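Graria would like a word from our shopping list

Graria, the grocery-list app that most of us downloaded for the free coffee and then forgot to delete, has started testing sponsored suggestions. Type "bread" and the app may offer you a particular bread, from a company that has paid to be thought of at that moment. The trial began in August with 2,000 users and is being run by Mimex, which sells the slots by the word. "Milk" costs advertisers 54p a tap. "Turnip" is still going for 15p, should anyone wish to corner the market.

Product manager Melati Hutapea describes the adverts as "gentle prompts at the point of intent", a phrase that used to mean standing in the kitchen. 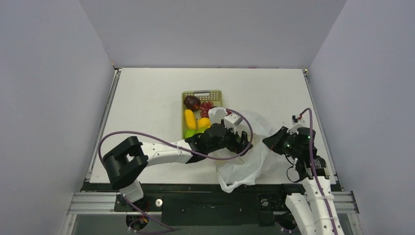 Toy grapes and other pretend fruit in a green basket.

Each suggestion stays on screen for 30 seconds or until swiped away, and the swipe is counted too. Users can opt out through a menu called Preferences Plus, found inside the ordinary Preferences.

Reader Iona Forsyth, who is in the trial, reports that she added "birthday candles" and was shown life insurance. Mimex says the matching will improve. She has gone back to the envelope on the fridge, though she is keeping the app for the coffee.

Contact the newsletter desk | © Prenance | Back to top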